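2021-04-26

I finally finished going through the boxes from the Kurgate apartment. I moved out of there in October and told myself I would sort everything within a month. Most of it sat in the hall closet all winter with my coats pushed up against it.

The first two boxes were paper. I kept the tax returns, the lease and a folder of letters from my aunt. The rest went to recycling, including manuals for things I no longer own and a stack of bus timetables from when I worked in Magagula. There was also a 1000-piece puzzle of a harbor, still sealed. I don't do puzzles, so I gave it to Tarek Cherkaoui downstairs, who does.
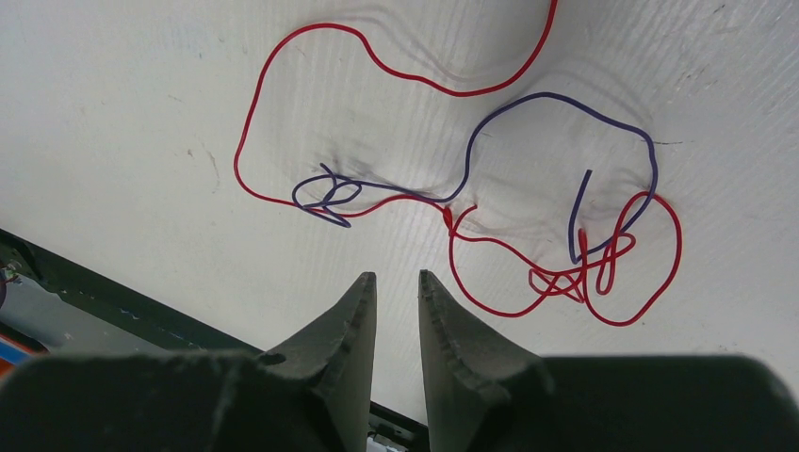 Clothes took less time than I expected. If I hadn't missed a shirt in six months, it went in the donation bag. I made an exception for a wool sweater that needs its elbow fixed. The donation place in Plondik takes bags at the side door until four, and you don't have to stay while they look through them.

Books were harder. I own more cookbooks than I use, and I ended up keeping four. One of them is only there for a bread recipe on page 263, and I could have copied it out on a card. I may still do that. The novels I sold to the used bookstore on my street, which paid me enough for lunch.
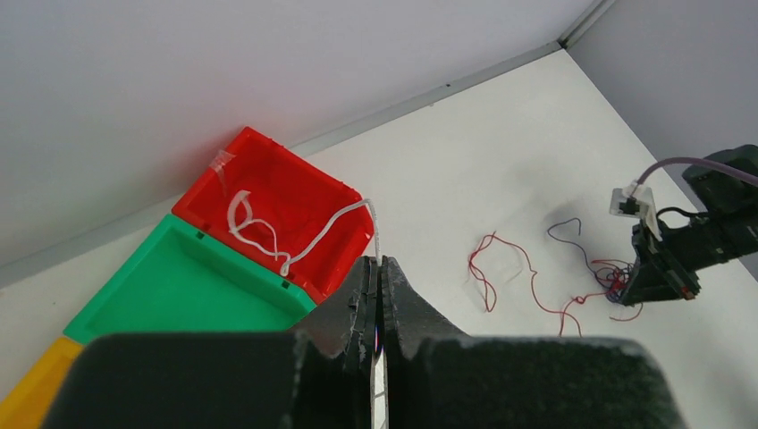

The last box was the one I had written "misc" on, and I had been avoiding it. It held batteries, keys, tape, picture hooks and a lot of cords. My rule now is that each kind of thing gets one container, and when the container is full, something has to leave. For cords, an open bin like the red plastic one in the photo is fine. The white cable in there is in a loose tangle, and mine look the same most days, but at least I know where to look. I used to wrap each one with a twist tie and label it, and I kept that up for maybe two weeks.

The keys are still a problem. One might be for the storage locker at Ketance, which I gave up years ago. I put them all in a jar on the shelf and will decide by summer. The closet has room for the vacuum now, so I moved it in there last night.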